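Tableware Sorting Station – Pre-Purchase Inspection Checklist
Site: Carroll kitchen
Date: 21 December 2020
Budget line: 1,849 for station equipment, arms quoted separately by Ivinent

1. Gripper and wrist camera
Finger pads seated and free of tears – OK
Chopsticks and spoon within reach of fingers – OK
Comment: Thin items are the hard case. Price a spare set of pads at 245.

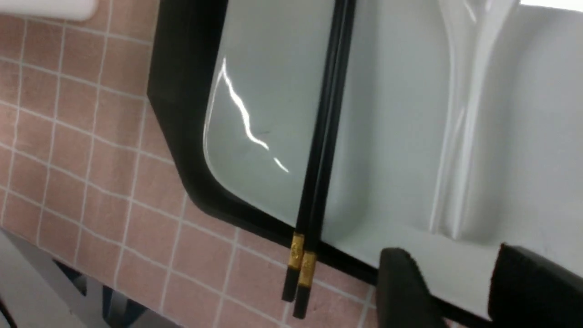

Item 1. Chopsticks and spoon, wrist camera.

2. Surfaces and edges
Rims checked for chips – OK
Work surface clear of dust and crumbs – REPEAT
Comment: Wipe down before each trial. Light-colored surfaces show scuffs early, so the order should allow for replacement bins. 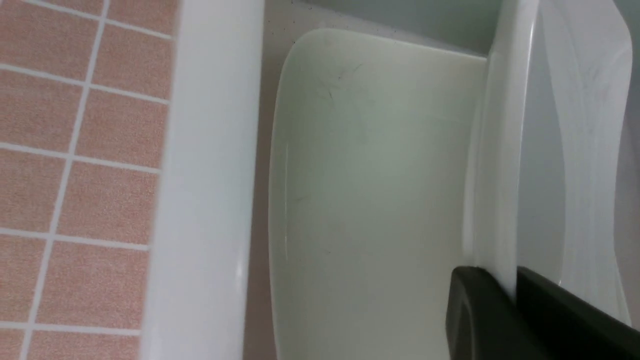

Page 2 of 5

3. Bins and trays
One bin per type of item – OK
Large white bin for plates and bowls, olive for spoons, teal for chopsticks
Comment: Trorley sells the smaller bins in the same size, in several colors. Keep the colors different – the operators prefer it and the cost is the same.
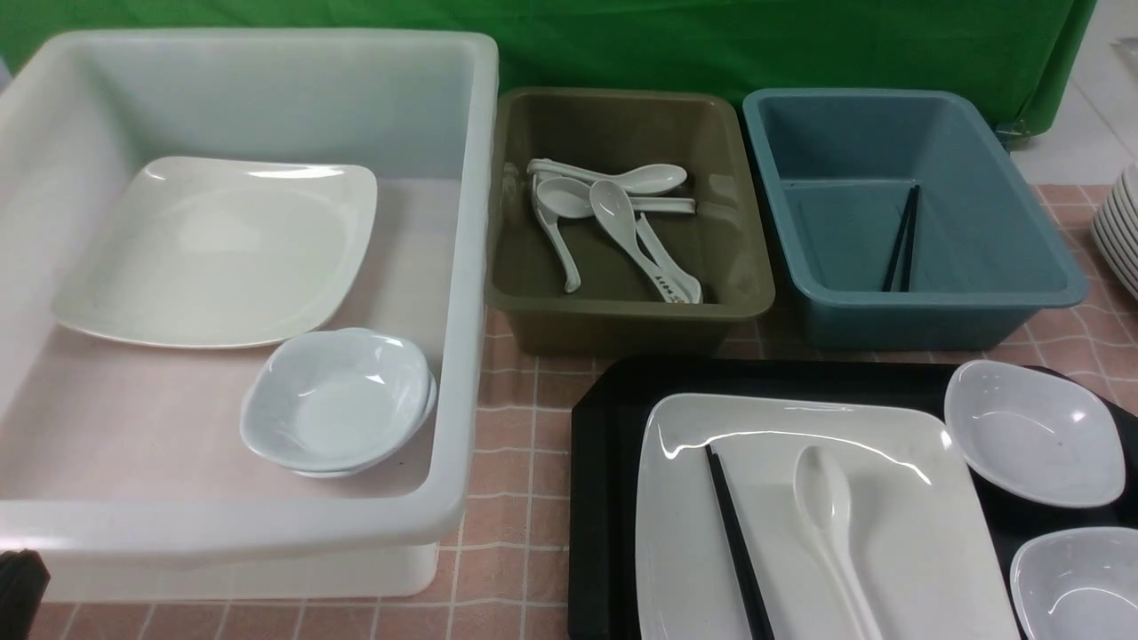 The large bin takes up most of the left side of the table. A longer table would help but is not in this budget. Put it on the list for September.

4. Arm clearance and cables
Arm clears bin rims at full travel – NOT TESTED
Cable slack secured – ACTION
Comment: Get a price from Zekia for cable clips before the order goes in. Do not sign off this item until the clearance test has been run with all bins in place.
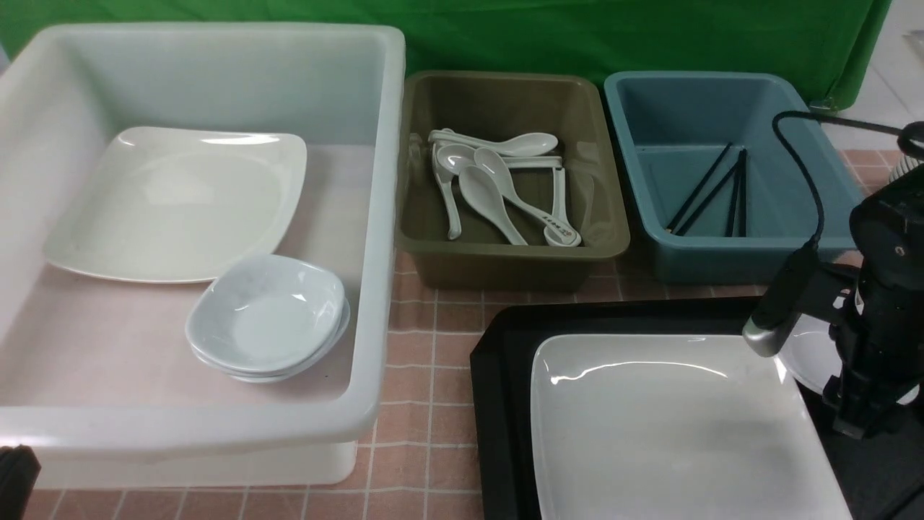 Item 4. Arm and cable at right, bins in working position.

5. Purchase decision
Hold the order until items 2 and 4 are closed. Bins and pads can be bought now.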